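Print this page | E-mail this page

Filed under: Music for Curious Kids

How Does a Round Work?

Have you ever sung "Row, Row, Row Your Boat" with a friend who started a little bit after you did? Then you have already sung a round, and you have something in common with people who lived many hundreds of years ago, long before there were radios or record players or headphones or any of the things we use to hear music now. Isn't that a nice thought?

A round is a song that chases its own tail. One person begins. When that person gets to the second line, another person begins at the first line. Then maybe a third person comes in, and a fourth, and pretty soon everyone is singing a different part of the same tune at the same time. You would expect it to sound like a terrible mess (and the first time you try it, it might!), but when a round is made well, all those lines fit together like the pieces of a puzzle.

Why doesn't it sound like a mess?

Let's think about how somebody would write one. Suppose you make up a first line, just a few notes long. Now you make up a second line, but you have to be careful, because somebody else is going to be singing your first line at the very same moment. So you pick notes that sound friendly together. When notes sound friendly together we call that harmony. Then you write a third line, and that one has to be friendly with both of the others, so it takes a bit more patience and probably some crossing out.

It also helps if each line is the same length. If your first line takes eight beats, your second line should take eight beats too, so that everybody moves along together, like children going around on a merry-go-round. Each one is sitting on a different horse, and they all stay the same distance apart.

A very old summer song

One of the oldest rounds we can still sing today comes from England, and it is called "Sumer is icumen in." That looks like funny spelling, but say it out loud slowly and you may be able to guess part of it. It means "Summer has come in." The song is all about warm weather, with seeds growing, a ewe calling to her lamb, and a cuckoo singing away in the trees. The singers even get to sing "cuccu, cuccu" over and over, and there is hardly a class of children anywhere that doesn't enjoy that part.

It was written down in the Middle Ages, when books were made by hand. A person had to sit with a pen and ink and copy each note onto a page made from animal skin. The page even has directions on it in Latin, telling the singers when to come in. There is a little cross to show the spot. When the first singer gets to the cross, the next singer starts from the beginning. I love that, because it is just what your music teacher does when she points at your side of the room!

Down at the bottom of the page there is a short part for two more voices, who sing the same few notes again and again while the others go around above them. A part that keeps repeating like this is called an ostinato, which is an Italian word that means stubborn.

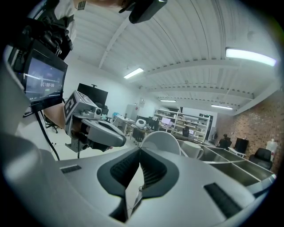
Try one yourself

You will need at least two people, and 3 is even better. Choose a tune that everybody knows very, very well. "Frère Jacques" is a good one, and so is "Row, Row, Row Your Boat." Then follow these steps.

1. Sing the whole song all together, two or three times, until it feels easy. Clap along softly so that nobody speeds up.

2. Decide who goes first. A strong, steady singer is a good choice for this job.

3. Let the first singer sing the first line alone. When that singer starts line two, the next singer starts line one.

4. Keep going! Each person sings the song all the way through, twice if you like, and then stops. The voices will drop out one at a time, and the last singer will finish alone.

If you get lost, listen for the clapping, wait for your line to come by again, and hop back in. Grown-up choirs get lost sometimes too, and they have had a lot more practice than you have.

When our children's choir in Sestow sang the cuckoo song last March, we had 38 singers in the hall and it took us 10 tries before all the parts came out right. On the tenth one everybody was so pleased that they sang straight through the end and started over again, and we were late for our snack.

Words to know

Round: a song in which singers begin the same tune at different times.

Harmony: notes that sound good when they are sung or played together.

Ostinato: a short bit of music that repeats again and again.

Next time: What is a drone, and why do bagpipes have them?

20 comments | Share this page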